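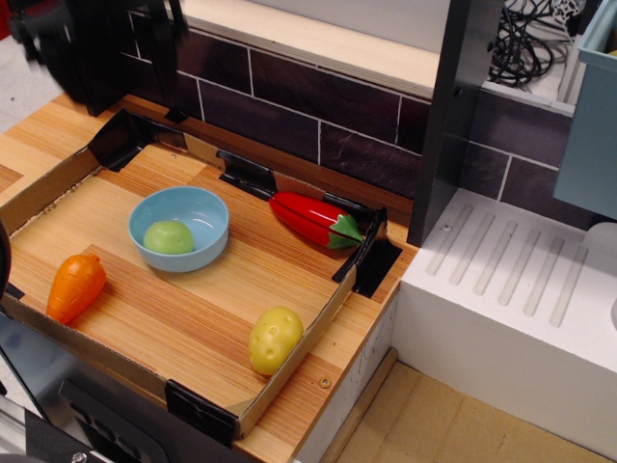
Toy vegetables in a cardboard tray, with an apple in the bowl

My local council has a plan to make me eat better. It is called the Takevcombe Good Plate Plan, it runs to 63 pages, and it arrived in July with a covering letter that used the word "journey" four times. I have read all of it, some of it twice, and I still can't say what anyone is going to do.

I should declare an interest. I like vegetables. I grew up in a house where a meal without something green was treated as a snack, and I have an allotment on the Cilow Road side of town that produces more chard than any household could want. If there is a natural audience for a campaign about carrots, I'm in it. So it bothers me that the more of these campaigns I see, the less I believe in them.

The Good Plate Plan rests on one idea, repeated with small changes of wording in every chapter: people in Takevcombe eat badly through lack of information. Give them the information and they will eat well. There will be posters at the bus station. There will be a "food explorer" hour for the under-fives. There will be a quiz you can do on your phone while you wait for a prescription, and at the end it will tell you what sort of eater you are. I did the quiz. I am a Curious Grazer.

I don't know anybody who lacks this information. Stop any seven-year-old outside the Co-op and ask whether a potato or a doughnut is better for you and you will get the right answer, along with a look. We have been telling children this since before I was one. I had the songs and the wall chart, and a dinner lady who stood over us until the swede was gone. My brother had exactly the same and has not knowingly eaten swede in thirty years.

What the plan has to go on, as far as evidence is concerned, is a survey. It was carried out by a consultancy called Soloneo, which sent out 2914 forms and got 1476 back. That is a good return, and I don't sneer at it. But look at what was asked. "Would you like to eat more fruit and vegetables?" Who is going to tick no? "Would you welcome more support to make healthy choices?" Again, it's a stony sort of person who says they would not welcome support. From these two questions the plan draws the conclusion that there is "overwhelming appetite for change". I would like to be a better swimmer, too. I'd tick that box in ink. I have not been to the pool since before the new roof went on.

The questions that would have told us something weren't there. Do you have an oven that works? What time do you get in? How far is it to a shop that sells an onion on its own, and is there a bus back? Does the meter run out before the end of the week? A stew is cheap if you leave out the two hours of gas. It is cheap if you leave out the person standing next to it as well, and plans of this sort nearly always do.

I went to the public meeting at the library to say some of this, and was dealt with very politely. Evangelia Konstantinidis, who wrote most of the plan and who I think is a serious person in a difficult job, said that the council could not set gas prices or bus timetables. It could only work with the levers it had. I take the point. She had been given a budget with the word "awareness" in its title and had spent it on awareness. If I had been handed the same money under the same heading I would probably have ended up with posters.

All the same, there is a cost to pulling a lever that isn't connected to anything. Once the posters are up, the thing counts as done. The next time somebody asks what Takevcombe is doing about diet, there will be a document with photographs in it, and the question will go away for another three years. Meanwhile the only greengrocer on the east side of town, Sadeghi, closes at four on weekdays as the rent has gone up and there is no money for a second pair of hands. Lina Kassab, who has had the flat above it for years, told the meeting that by the time she's back from work the shutters are down and the chip shop is open. She didn't need a quiz to explain her diet to her. I thought it was the most useful thing said all evening, and it's missing from the minutes.

Shivam Upadhyay, who teaches Year 4 and sat next to me, disagreed with nearly all of this, and I'll try to be fair to him. His case is that you cannot know in advance what will stick. Most of the children in his class had never handled a raw beetroot. He brought some in, they got it all over themselves, and a few of them asked for it at home. He thinks my sort of doubt is a luxury, and that if you wait for rents and buses to be put right you'll have lost another set of children in the meantime. He may well be correct about the beetroot. I'd only say that what he described was a man with a bag of vegetables and an afternoon to spare, paid for out of his own pocket. Nothing in the 63 pages would have bought him the beetroot. There is some £1000 set aside for "launch materials", and you could get a great deal of beetroot for that.

I'm doubtful, too, about the tone these things are written in. Why does advice on food always arrive in the voice of a children's television presenter? Nobody writes to me about my council tax in that voice. The plan talks about "making friends with fibre". It tells adults, some of whom have fed four people on very little for twenty years, that soup can be fun. My neighbour Farhad Heydari cooked in a hospital kitchen for most of his working life and could turn a sack of lentils into lunch for a ward. He got the same leaflet through the door as I did. He used it to level his fridge.

I can guess at the reply, as I've had it before: it's easy to pick holes, and what would you do? Very well. I would ask what it would take to keep Sadeghi open until seven on two evenings a week, and pay it for a year, and see whether anybody came. They might not. I'd want that written down as well, in plain figures, and the money moved to something else. I would put a couple of decent hobs in the community hall and leave people alone with them. I'd find out which of the schools still have a kitchen that cooks and which have a kitchen that warms. None of it makes a good poster, and I'm aware that a person who distrusts other people's schemes should be slow to trust her own.

The plan is open for comments until the end of the month. The form has one box, and the box takes two hundred words. I have sent mine in. It asked at the bottom whether I would recommend the Good Plate Plan to a friend, on a scale from one to ten, and would not let me leave it blank.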